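# Fall things, out of the box early

Yes, I know it's July 2025 and I know it's a heat wave. But I found the box marked FALL TABLE while I was looking for a fan, and once the tape was off I was done for. I've been collecting little table things (mostly pumpkins, mostly small, a mug here and there) since we moved to Bromcombe, and I've never once put them all in one place online. So that's this page! Scroll around, steal ideas, write to me if you know who made the mystery squash.

A few notes before the good stuff. I'm not a dealer and nothing is for sale. I keep 225 pieces on a list, and the rest are in a second box that I haven't had the nerve to open. My cutoff for a table piece is 6 inches. Anything bigger goes on the porch and gets rained on.

## How I set a small table

My whole method is one plate, one cup, one silly thing. I used to do the full spread with runners and candles and fake leaves, and I spent every meal moving it all out of the way so there was room for the potatoes. Now each place gets its own tiny bit of decoration and the middle stays clear for food. It's faster to lay out, too, and I can put it away in one trip.

Colors matter more to me than matching sets. I love orange next to anything cool and dusty, so lavender, gray, washed-out blue, that family. Orange with brown is lovely and I grew up with it, but after a couple of weeks it starts to feel like a diner menu.

I bought a stack of Zorneo dishes in March because they were marked down and they stack flat. The Gravik ones I had before were prettier, but they chipped if you looked at them wrong. My one fancy piece is a Czerwiński gravy boat that comes out twice a year and makes me nervous both times.

## The gallery

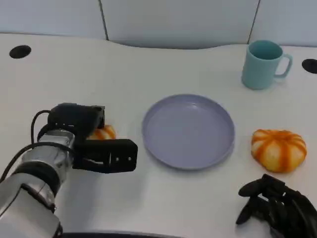

**Do the little pumpkins have to be put away after Thanksgiving?**

Leave them out as long as you like, though I swap the orange ones for the plain cream ones once December starts.

The striped pumpkin is my favorite kind, cream and bright orange taking turns all the way around. I like it beside the lavender-gray plate, with the teal-blue mug a little farther back. White table, no cloth, plenty of elbow room.

More pictures when I get into the second box. I still have to find a good spot for the gourds, and I want to try the same colors again with a darker cloth under them. If you have a set of salt shakers shaped like acorns, please tell me where you got them!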